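Orange racks, tall cylinders and a very happy evening of sorting

I have wanted a proper test tube rack since I was nine years old. I had one of those chemistry sets with the cardboard holder that went soggy the first time you spilled anything on it, and I remember looking at the catalog my science teacher kept on her desk and thinking that the racks were the best thing in it. Not very glamorous, I know! But there is something about a thing with holes in it, made for other things to stand in, that makes me want to fill it up right away.

So when my friend Jana Kuhlmann told me that the teaching lab at Mitano was going to sort out its glassware and plastics before the new term, I asked if I could come along and help. She runs the supplies there and she had a list of 139 items to get through. I think she expected me to last an hour. I stayed until she turned off the lights.

If you have never handled lab stuff, you might think a rack is a rack. Oh no. There are wire ones with a plastic coating (they go rusty at the feet), there are the white folding ones that never quite click together, there are foam blocks, and then there are the molded plastic ones in bright colors, and those are my favorites by a mile. The orange ones especially. You can find them on a crowded bench from the other side of the room, and a tube of something clear shows up nicely against them.

What I had never noticed until that evening is that the holes aren't all one size. You get the bigger round ones for the fat tubes and then smaller ones tucked in between, so the same rack works for a whole drawer of mismatched tubes. There's a lower tier with holes of its own, too, which stops the tubes from leaning over like tired people on a bus. I must have turned one over in my hands for five minutes. Jana just kept writing on her list.

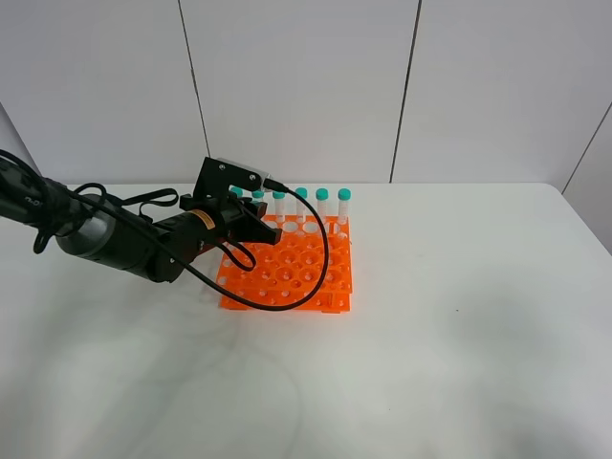
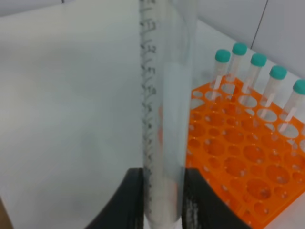
Page last changed: 15 March 2023

Now, the cylinders. I came for the racks, but I went home thinking about graduated cylinders. I had always lumped them in with beakers, and they are so much nicer than beakers! They are tall and narrow, and that is the whole trick of them - a small amount of liquid climbs a long way up the side, so the lines can sit far enough apart for you to read them. The marks on a beaker are more of a friendly suggestion.

Jana taught me to read one properly, with plain tap water. You put it down on something flat, you bend your knees until your eye is level with the surface, and you read the bottom of the little curve in the water. I did it standing up first and then crouching down, and I got two different answers from the same water. I made her come and check. She has seen this before, I think.

The other thing I learned is that black printing is a blessing on a clear cylinder, and that it doesn't last forever. Some of the older ones from the back cupboard had been scrubbed so many times that you could only make out every third number. Those went in a box marked "rinse water only", which I thought was a kind retirement. The ones with crisp marks went on the good shelf.

We had a small argument over plastic versus glass. Jana likes glass because she says it drains cleaner and she enjoys the sound it makes on the bench. I'm a plastic person. I have two left hands and a tile floor at home, and a tall thin thing with a narrow foot is exactly the sort of thing my sleeve catches. We agreed that each should have its own shelf, glass at the bottom, plastic up top.

Our sorting order, in case anyone wants to try it:

Racks first, by color, then by whether they still stand flat. Push down on each corner. If it rocks, put it aside.

Tubes next, and try them in the rack before you decide they belong together. A tube that drops through the big hole may be perfectly happy in a small one.

Cylinders last, when the table has plenty of room on it. Stand them toward the middle, away from your elbows.

Labels when you are done, never during. I labeled one drawer too early and had to peel it off twice.

We got through 128 of the items, and the rest turned out to be stoppers, which Jana says are a whole evening by themselves. I have already asked to be invited. She's thinking of September, and she wants to look into those stackable trays from Grera for the small ones, though I'm still hoping to talk her into something orange.

I did buy a rack for myself, by the way. It lives on my kitchen windowsill and holds vanilla beans, cinnamon sticks and one very small cutting from my neighbor's mint in a tube of water. The mint has two roots so far. If anybody knows whether I should be changing the water every day or leaving it alone, please tell me in the comments!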